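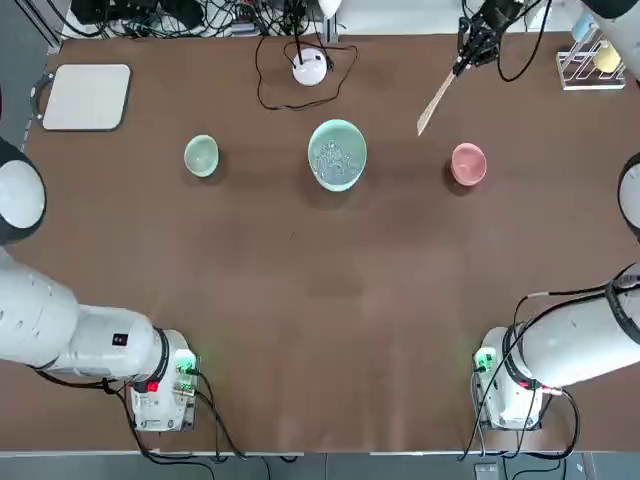 Ferngate Pottery Studio: Frequently Asked Questions

Last updated June 24, 2023

CLASSES AND BOOKING

Do I need any experience to take a class?

No. The beginner course starts with wedging and pinch pots, and most people are on the wheel by the second session. If you have thrown before but not for a few years, the beginner course is still the right place to start.

How long is a course?

Each course runs for 7 weekly sessions of two and a half hours. Clay, basic glazes and two firings are included in the price. Extra clay can be bought at the desk.

What if I miss a session?

You can make up one missed session per course in another class at the same level, if there is a free wheel. Email the studio before the session you will miss. Sessions can't be carried over into the next course.

How do I cancel?

Cancel at least a week before the first session for a full refund. After that we can give studio credit, but only if your place is filled from the waiting list.

CARING FOR YOUR POTS

Is the finished work safe to eat from?

All of the studio glazes on the front shelf are food safe when applied as the label says. The textured glazes on the back shelf are for decorative work. If you bring your own glaze, we will ask to see the maker's data sheet before it goes in the kiln.

What utensils should I use with glazed bowls?

Wood and silicone are easiest on a glaze. Metal spoons and whisks can leave gray lines, mostly on matte surfaces. The lines are metal rubbed off onto the glaze and can usually be cleaned off with a mild powder cleanser and a soft cloth.
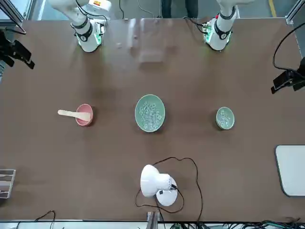

Can I put my pots in the dishwasher?

Stoneware that was fired to full temperature can go in the dishwasher. Raku and anything with gold luster should be washed by hand.

What about the microwave?

Try it with a cup of water next to the empty pot for one minute. If the pot gets hot, it is taking in water and should not be used in the microwave. Pots with metallic luster should never go in.

Small bowls are the most common thing people make in their first course, and we get more questions about them than anything else. Most of those questions are about size. Clay shrinks as it dries and again in both firings, so a bowl that looks right for cereal on the wheel will come out closer to a dip bowl. 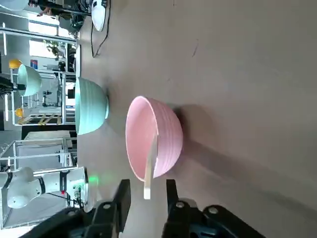 Measure across the rim while the clay is still wet and write the number in your notebook. Measure again when you collect the piece. After two or three bowls you will have a good idea of how large to throw with the clay you like. Nilonetti, our white stoneware, shrinks a little more than Tamuno, the speckled one.

FIRING AND COLLECTION

When will my work be ready?

Allow three weeks from the day you glaze it. The kiln is fired when it is full, so this can be longer in February, when classes are small.

Where do I collect it?

Finished work goes on the shelves in the hallway, sorted by class. Course members are on shelves A to D and open studio members are on E. We keep work for 89 days, then it goes to the seconds sale.

Can you fire work I made at home?

Yes, if we know the clay body and it is bone dry. Bring the bag label or a photo of it. Firing is charged by the half shelf. We don't fire work made from wild clay or air-dry clay.

My pot cracked in the kiln. Can I get a refund?

We don't refund for cracks. The usual causes are uneven walls, trapped air or a base that dried too fast, and the staff will look at the piece with you and try to work out which one it was. 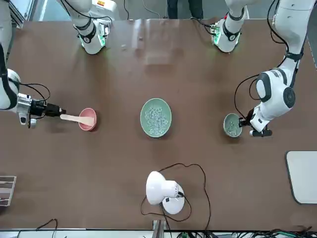
GETTING HERE

The studio is at 511 Stevar Road, on the ground floor. There is free parking behind the building after 5 p.m. - before then, use the street. The side door has a ramp and opens with the bell.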